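Folding small cloths and thin cotton pieces
Household tips – Laundry and linen
Last updated 03/09/2020

Muslins, bibs, hankies, thin tea towels and lightweight printed cottons are the pieces most likely to end up in a heap at the bottom of the drawer. They crease if you look at them, they slide about, and a pile of them falls over as soon as one is pulled out. The method on this page works for anything up to the size of a pillowcase.

What you need
A clear table at about hip height and something soft to lay on it. Thin cotton slips on varnish and bare wood, so a foam mat, an old blanket or a folded sheet gives the fabric something to grip. A mat that has picked up marks over the years is fine as long as the surface is dry and clean to the touch. Leave a little of the table showing round the edge so the mat can't tip over the side when you lean on it.

Start from the near corners
Drop the cloth in the middle of the mat and leave it as it lands. Find the two corners nearest you and take one in each side, left and right together. Pull towards you a little, then lift and let the far edge settle. Working one corner at a time only drags the creases across to the other half. Prints help here: if the rows of the pattern run straight across, the cloth is straight as well.

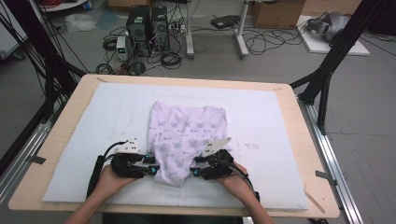 Smoothing
Use the flat of your hand and go from the middle outwards. Two passes are enough for most cottons. If there are still hard creases after that, the piece was left too long in the basket – flick a little water over it, roll it up for ten minutes and start again. Jersey and anything else with stretch should be patted flat, as rubbing pulls it out of shape.

Folding
1. Bring the near edge up to the far edge and line up the corners before you press the fold.
2. Fold side to side in the same way.
3. For larger pieces, fold once more so the finished square suits the drawer. Ours is a Widum with shallow drawers, and three folds is the most it will take.
4. Turn the square so the thick folded edge faces you.

Ribbed edges and seams
Bands and seams are thicker than the cloth round them and won't lie where you put them unless they are dealt with first. Pinch the fabric close to the seam, lift it slightly and lay it down again with the seam running straight. Hold it by the fold and not by the very edge, or the ribbing stretches and goes wavy. A seam that ends up inside the fold makes a lump, so keep it to the outside where you can. 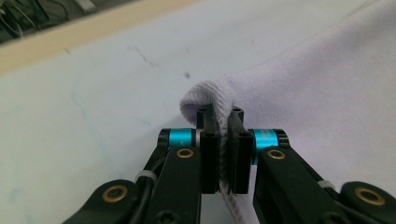
Lavender cloth, held at a fold beside the ribbed seam.

Storing
Stand the squares on edge in a row, thick fold upwards. You can see every print and take one out without disturbing the others. Shoe boxes do the job if you have no dividers. We have used the Pimono card ones and they last well, though the lids are no use.

Don't pack the row tight. If you have to push to get the last square in, take 2 out and start another box.

Washing notes
Thin cottons do better in a half-full drum. Shake each piece once before hanging and peg it by the hem. Pale colours such as lilac and pink fade quickly on a sunny line, so turn them inside out or dry them in the shade.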